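Setting up your Story Box at home

By Beatriz Loureiro
March

Right, you've got the Kasora box out of its packaging and there's a small person pulling at your sleeve, so let's get on with it! This section covers the first set-up and your first story session. I wrote it with my own kitchen in mind, so if you've got a proper playroom, lucky you.

Before you start

You'll want the card deck (100 cards), the two cloth puppets, the fold-out map and the parents' booklet. The puppets are Zora and her grandfather, Meireles, and children tend to want them straight away. Let them. You can do all of this with a puppet on one hand.

CAUTION: The counting beads are small. Keep them away from anyone under three, and that includes visiting cousins.

Sorting the cards

1. Tip the whole deck out and sort it by the colour on the back. Green is family, orange is food, purple is music and blue is people from history.

2. Put the blue pile to one side for the first week. Some of those stories need a bit of talking round, and it's nicer when your child already knows Zora's voice.

3. Pick 6 cards from the family pile. I know the booklet says you can use more, but I tried it with a full handful and we were all worn out by the third.

4. Write your own family's names on the blank cards. Pencil is best (we've got two Great-Aunt Fetances on ours, thanks to me and a biro).

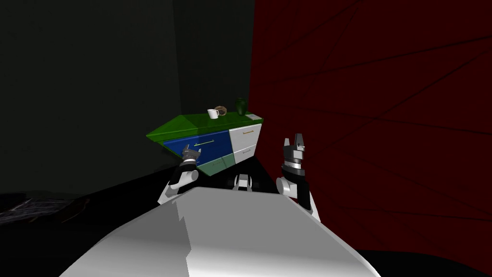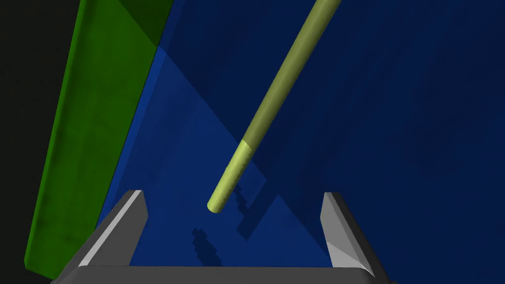

Rendered in simulation.
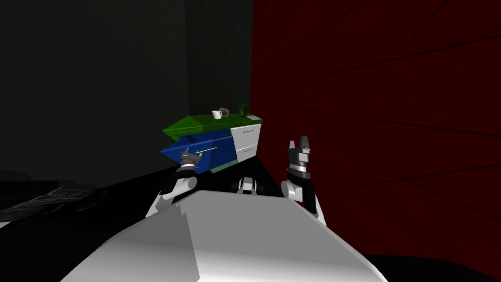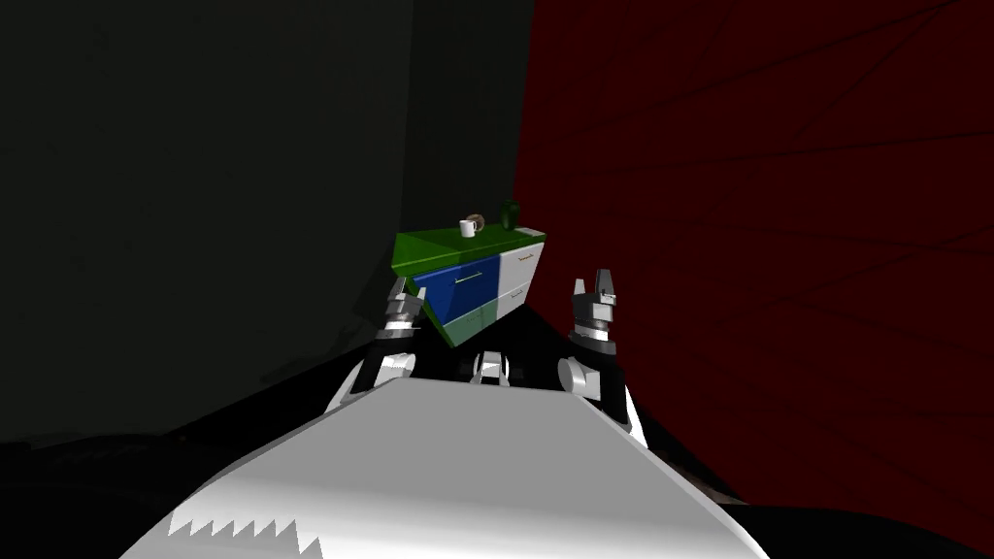 Laying out the map

5. Unfold the map on the floor with the title nearest to you. It doesn't like being folded backwards, so go gently along the long crease.

6. Ask your child to put Zora on a place somebody in the family has lived. If you don't know the exact town, the right country will do, and you can ring a grandparent later and find out.

7. Put the first family card next to her and read it aloud. Stop when they interrupt! The questions are the good bit, and I've had whole sessions where we never reached the second card.

NOTE: If you speak more than one language at home, every card has a second one printed on the back. My lot like me to read the English side and then have Granny do the Portuguese, with a lot of correcting of my accent.

If it isn't going well

Some evenings it just won't take. Raquel Simões, who wrote most of the family cards, told me to put the deck away and hand over the puppets, and that's still what I do. Zora ends up telling a story about a bus, usually, and that's fine by me.

If a card brings up something you're not ready to talk about, slip it to the bottom of the pile. There are notes for the trickier ones at the back of the parents' booklet, and I'd read those on your own with a cup of tea first.

Packing away

8. Beads in the tin, lid on, before anything else.

9. Cards back in colour order, with the ones you've read at the back of each pile.

10. Puppets go in last, on top. Ours sleep on the bookshelf.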